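Bench Set-up Guide, Section 2: Planning and Buying Before You Bolt Anything Down

6 min read

This section covers what to buy, what to put off, and how much table you need for a small two-arm workbench. Planning a bench like this is a real pleasure, and an hour with a notepad now will do wonders for your wallet. Have the Stita planning sheet open while you read. If you haven't chosen your arms yet, go back to Section 1 first.

2.1 Start with the table

1. Measure the reach of each arm with its gripper fitted. Grippers add length, and the reach quoted in a catalog usually leaves them out.
2. Draw both reaches on paper to scale. The area where they overlap is your shared work zone, and that's where most of your practice tasks will happen.
3. Add a hand's width on every side of that zone before you pick a table size.
4. Place the bench against a plain, light wall if you have one. Backdrop panels cost real money, and a coat of matte paint does the same job beautifully.
5. Cover the top with printed grid paper. Order at least two spare sheets.

Note: Grid paper is the best value on the whole list! You can put objects back where they were, compare one day's run with the next, and spot a camera that has been bumped. Tape it flat from the middle outward so it doesn't ripple at the back.
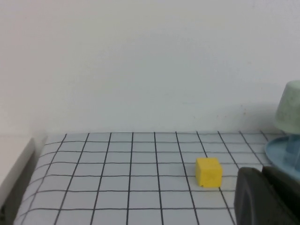 Fig. 2-1. Gripper view of a small yellow cube on the gridded work surface.

2.2 Split the budget into lines

Our own bench plan set aside $400 for everything other than the arms, grippers and computer. We spent $324 of it in the first round and were very happy to have the rest in hand a month later. Use these lines on your sheet:

- Work surface: paper, tape, clamps, paint
- Cameras and mounts
- Cables, cable ties and strain relief
- Task objects
- Spare finger pads
- Held back for the second round

Caution: Do not spend the held-back line before your first full week of running. You'll learn a lot in that week, and you'll want to be able to act on it.

2.3 Cables and clearance

1. List every cable that leaves each arm, including those for wrist cameras.
2. Measure each run with the arm stretched out as far as it will go, then add slack for the joints to turn.
3. Decide on which side the cables leave the table. Buy clips for that side only.
4. Move each arm by hand, power off, through its full range. Watch for loops that sweep across the work zone.

Caution: A loose cable can drag light objects along with it. Clip it back before you run anything at speed.

If you're planning for two arms, check the clearance between the grippers as well. They'll be working face to face over the same few squares, and thin things like paper need room to be turned and handed over.

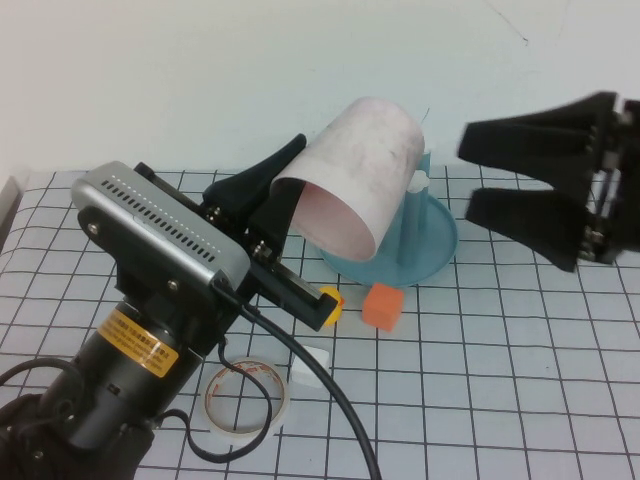 Fig. 2-2. Left gripper holding a curled sheet of white paper, with the second gripper at right.

2.4 Choosing task objects

This is the fun part – and the cheapest. You can fill a small bin from a kitchen store and a toy shelf. Aim for a mix:

- Cubes in several colors, including one that is close to the color of your grid paper
- Something with an odd outline, such as a rubber duck
- A roll of tape
- Lightweight cups, with a drying stand to hang them on
- Plain paper

Buy cups and stand together, and try the fit by hand in the store if you can. A peg that is a snug fit for your fingers will be a very hard target for a gripper on day one. Start with the easier fit and work up.

Note: Buy duplicates of anything you expect to squeeze. Write the shop and the price on your sheet so that you can reorder the same item. 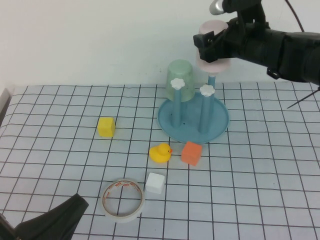
Shobha Rao would add one more line to the sheet: shipping. On her first order the arms came from Tomard and the mounts from Drernus, and the two delivery charges ate up the money she had meant for spare finger pads. She now fills in shipping before anything else.

2.5 Before you order

1. Check that every item on the sheet has a supplier and a lead time.
2. Mark the items that hold up everything else, normally the arms and the table, and order those first.
3. Ask each supplier about returns on opened grippers.
4. Save a copy of the sheet. You will need it in Section 3 for the cable map.

Comments (3)

Ladan Ghorbani
Did the two-arm plan from this and it went really well. Is the grid size important? I printed mine at home and the squares are a bit bigger than I wanted.

Dissanayake
@Ladan any size works as long as you stick with it. I'd go no bigger than twice your largest cube.

Shobha Rao
Please put the shipping line on the actual sheet too, people skip the text :)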